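Why do people randomize the walls? Trying to reproduce the Plinard result

Posted by two_left_grippers
Filed under: Imitation learning, Bimanual

I'm trying to reproduce the clutter result from the Plinard write-up on our own two-arm cell. Short version of their method: teleoperate the arms through a sorting job, train one policy on all the episodes, and change the wall panels between batches so the policy stops treating the background as a landmark. They claim the last part matters more than model size. I have 510 episodes with one set of black-and-white panels, which look like the lobby of a hotel I couldn't afford. Objects are plush toys and toy flashlights, dumped on the floor between the arms.
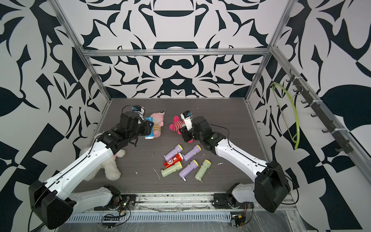 My policy does fine on the panels it grew up with. Put up plain gray ones and the left arm goes to a spot where a toy might be, in a better world, and closes on air. I ran 60 trials per condition and the drop is large enough that I checked whether I'd loaded the wrong checkpoint. (I had, once. The drop survived.)

So do I need to recollect everything with new walls, or can I get away with painting over the background in the images I already have? Also, does it hurt that the flashlights end up in a heap? The paper's photos are suspiciously tidy.

Qusai Farah
You don't need to throw out the 510. We did this on the Valdovinos cell in August, starting with 841 episodes on one pattern, and adding a modest batch on other panels got most of the gap back. Swapping the background in software helped less. Our masks chewed the edges off anything fluffy, and a plush toy is all edge.

Before you collect anything, do two cheap checks:

Mask the walls to flat gray at test time, original panels still up. If it fails there too, the policy is reading the wall.

Run with the wrist cameras only. If that holds up, your fixed view is the culprit and you can crop it much tighter.

On the heap: leave it. Clutter is the result you're trying to reproduce. Just log the starting layout, or you'll end up comparing an easy pile with a hard one and writing a paragraph about it.

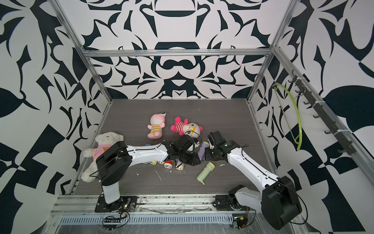

More answers

jurkero_refugee
just get more data

honamberg_lab_b
More data on the same walls is how I spent my spring, so I'd skip the answer above. One thing to add to Qusai's: keep 2 panel sets you never train on, and don't peek. I tuned against my "held-out" wall for weeks, and by the end it was held out in name only. Also change the lighting when you change the panels. Ours were swapped on days when the blinds happened to be down, and the policy learned blinds.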